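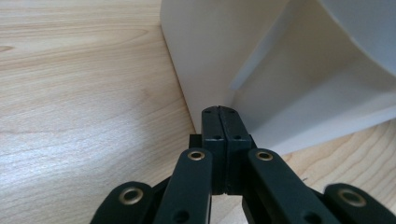

White plastic on the light wood table.

Looking after the tables

The wooden tables at Rakier are back in use after their spring clean, and a few things have changed in how we would like people to use them. Most of this was agreed at the members' evening, but plenty of you could not be there, so it is set out in full here.

The tables were bought second-hand when we moved into the Jiang building, and they have had a hard life. They are used for meals, sewing, repairs, jigsaws and the seed swap, often on the same day. The tops are light wood and show everything. By the end of last year the worst one had a run of dark rings at the window end, a patch of dried glue, and a long scratch that Guoqing Su says was there when we got it and Chunhua Mao says was not.

Jiahui Zhong did most of the sanding. The tops were rubbed down by hand along the grain, wiped, left overnight and then oiled with a clear oil in two thin coats. The glue came off with a plastic scraper and some patience. Most of the rings have gone. The ones that went deeper have faded but can still be seen if you look along the table towards the light, and we decided to leave them alone. Going any further would have meant taking off a good deal of wood for the sake of a few marks.

The scratch has also stayed. It has been smoothed at the edges so it no longer catches on knitting.

Plastic boxes, trays and other large items

A lot of the wear comes from big things with hard bottom edges. People tend to be careful with a hot mug and less so with a storage tub, but a plastic rim dragged across oiled wood leaves a dull line, and if there is grit under it the line becomes a scratch. White plastic causes a second problem, in that it can leave a pale smear which looks like a scratch and is in fact plastic. Those smears usually come away with a damp cloth and a drop of washing-up liquid. Please try that first before telling anyone the table is ruined.

When you put something large on a table, lift it on and lift it off. If it is too heavy or awkward for one person, ask somebody to take the other side. Run a hand along the bottom edge beforehand. Moulded plastic sometimes has a rough seam underneath, and this can be taken down with fine sandpaper in a minute or so. There is a sheet in the drawer by the sink.

Anything that is going to stay put for more than an afternoon should have a cloth or a felt mat under it. Shaohua Cai has cut up an old blanket for the purpose and the pieces are folded on the shelf beside the door. They can go in the wash at 40 – no fabric softener, please, as it leaves a film.

Wet things

Wipe up water when you see it. The oil gives you some time but it will not hold out all night, and the rings at the window end were almost certainly made by plant pots left standing over a weekend. Pots now go on the metal trays. If you bring in a container that has just been rinsed, dry the underside as well as the sides. Water collects under the rim and sits there.

Hot pans still go on the cork mats, as before.

Cleaning after a session

A damp cloth and then a dry one is enough. Please do not use the spray from under the sink, which is for the worktops and takes the oil off wood. We have put it on the higher shelf and written on the bottle. Crumbs and thread ends should be brushed into a hand and not on to the floor, where they end up in the wheels of the chairs.

We ask each group to allow 15 minutes at the end for clearing and wiping. The sewing group already does this and it has made the changeover much easier for whoever is next.

Moving the tables

The narrow tables are 81 cm wide and will go through the inner door if they are turned on their side and taken through legs first. They will not go through any other way, as several people have now established. Do not push them across the floor. Two people can carry one comfortably, and the legs have new felt pads which will come straight off if they are dragged. Þórey Lauritsen has spare pads and will show you how to fit them.

What it cost

The oil, sandpaper, cloths and felt came to £35 in all, paid from the room fund. There is enough oil left in the tin for another coat, and we plan to put it on in September, when the building is quiet. The tables will be out of use for a short while then. Dates will be on the board nearer the time, and groups with a regular booking will be told directly.

If you would like to help with the next coat, put your name on the sheet in the hall. No experience is needed, only old clothes. The sanding is dusty and slow, but the oiling is pleasant work and quickly done.

Still wanted

We are short of large trays, metal or plastic, with smooth undersides. We could also use a couple of old wool blankets, whatever their condition, for more mats. Leave them inside the hall cupboard with a note saying they are for the tables, otherwise they tend to go to the jumble. We do not need any more tablecloths, thank you.

If you find a new mark, tell Jiahui or write it in the book with the table's position in the room. A fresh stain is far easier to shift than one that has been there a month.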